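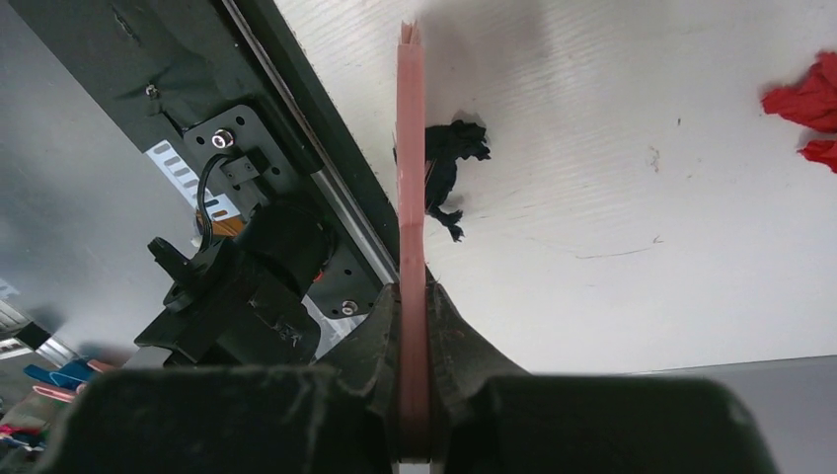

Bromia is the planner our team wrote this spring for two robot arms that share one table, and we grew very fond of it – even on the bad days. Thin things gave it the most trouble. A narrow pink strip held upright between the fingers hides part of whatever lies behind it, like the black cloth, so the planner has to remember what it saw earlier.

We gave each arm its own queue and one shared lock for the middle of the table.
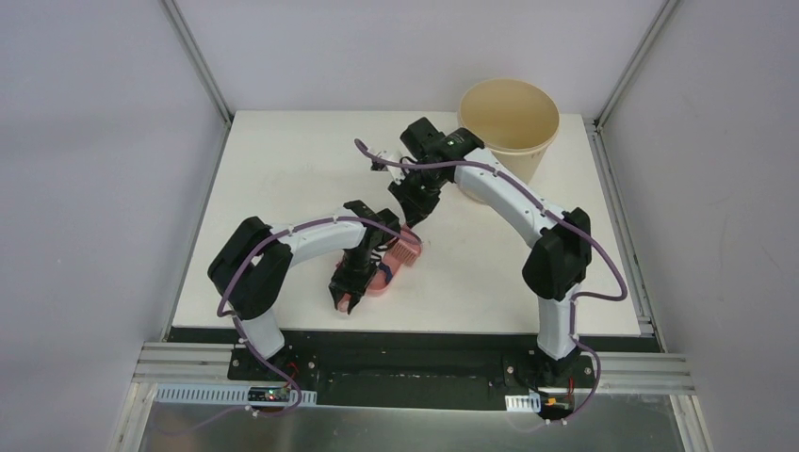

The lock is held for 300 milliseconds after a move ends, which felt slow at first but made our logs much easier to read.

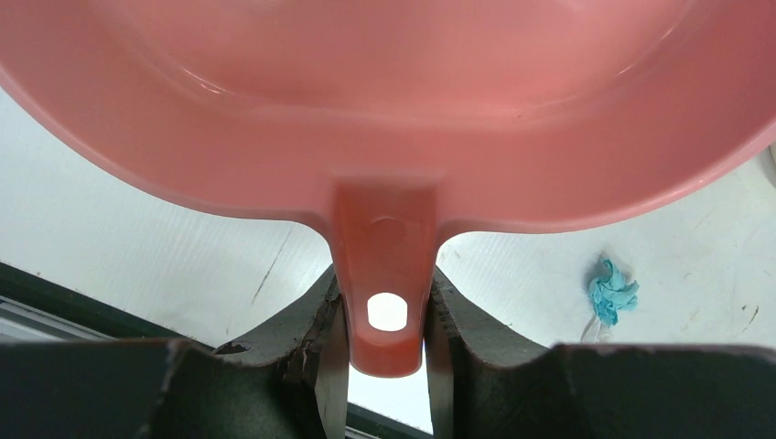
Figure 3. Grip on the handle tab, wrist camera.

Of 184 logged grasps, 95 needed no replanning. 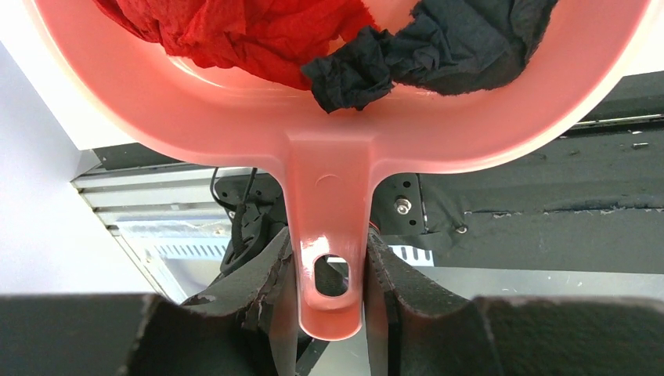
Next we would like to let Bromia set its own wait time for each arm.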